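The Room With the Green Tablecloth

Aug 23, 2022
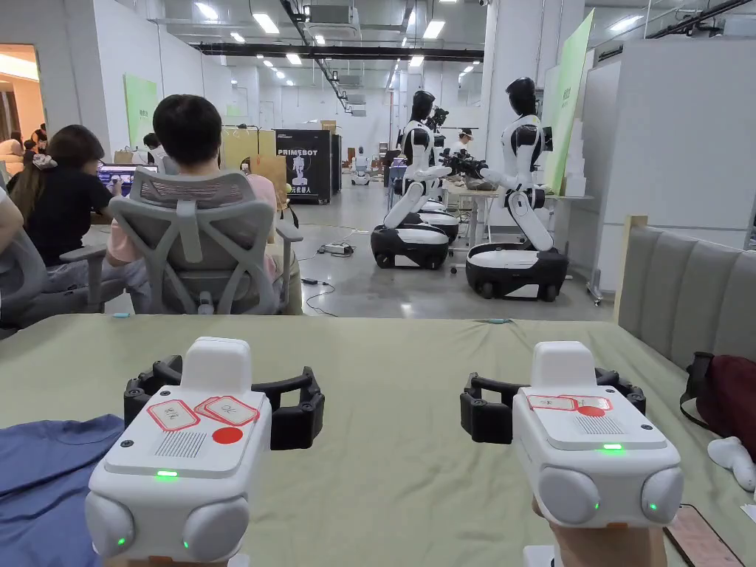 Gray office chairs, a gray sofa and the sage-green cloth in the front room at Endgate.

I have a soft spot for rooms that can't quite decide what they are, and the front room at Endgate is one of my favorites. It has office chairs, one with a mesh back, very sensible, and then a channel-tufted sofa that belongs in somebody's grandmother's parlor – in a nice gray, mind you, so it gets along with the chairs perfectly well.

The tablecloth is what pulls it together for me. Sage green is a forgiving color, kind to phones and folded cloths and whatever else gets set down in the middle of a working day, and it takes the chill off a room with a concrete floor. Endgate bought it in May from Melto, a little shop in Erkevwood that sells linens by the yard and keeps 17 greens on the shelf. They looked at 3 of them and went home with the cheapest.

I like the sofa as a place to drop a bag, too. A dark red one with a black strap rests against it, and against all that gray it does the work of a throw pillow.

And then there is the doorway, with its warm light and people gathered on the other side. Leave a door like that open if you have one. It makes even a laptop feel like company.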